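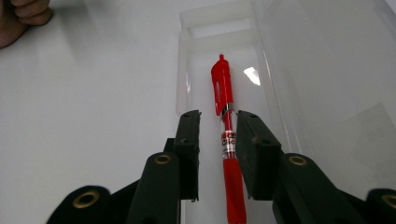
Red retractable pen in a clear frosted tray.

How to Mark Up a Printed Manual Proof

These steps cover a single-reader pass on a paper proof before the corrections go back to layout. They assume the proof is printed single-sided at full size and that the source files are locked while you read. The page and line references follow the Nistari maintenance manual, a ring-bound book of 764 pages, but the method works for shorter documents.

What you need

The printed proof, with every page present
The previous edition or the approved manuscript
A red pen for corrections and a pencil for queries
A straightedge
A blank change log

Step 1. Check the page run

Go through the stack and confirm the folios before reading anything. Section openers in the Nistari template start on a right-hand page, so a blank left-hand page ahead of one is correct. Write the proof number in the top right corner of the first sheet of each section.

Step 2. Read against the manuscript

Lay the straightedge under the line you are reading. Read the manuscript line first, then the proof line. Part numbers and torque values are read one character at a time. Do not read for style on this pass.

Step 3. Mark twice

Every correction takes two marks: one in the text showing the location, one in the nearest margin showing the change. Separate several margin marks on one line with a slash, in left-to-right order.

Delete: strike through the characters, loop in the margin
Insert: caret in the text, new wording in the margin
Transpose: curved line around both items, "tr" in the margin
Close up: small arcs above and below the space
Let it stand: dots under the text, "stet" in the margin

Keep wording for the typesetter uncircled and instructions circled. A circled "bold" is an instruction – an uncircled one will be set as a word.

Step 4. Write queries in pencil

Anything you can't settle from the manuscript is a query. Number queries by section and keep each to one question. When the answer comes back, either erase the query or convert it to a red correction.

Step 5. Check the cross-references

Work from a list, not from memory. The Detero and Cronin supplements share table numbers with the main book, so confirm the title as well as the number. Table 9 in the main book is the lubricant chart; in Cronin it is the fuse schedule.

Step 6. Fill in the change log

Enter the page, line, old text and new text. Corrections that move a page break go on a separate sheet, with the affected range. Return the log with the marked pages in folio order, and keep a scan of both until proof 2 has been checked against them.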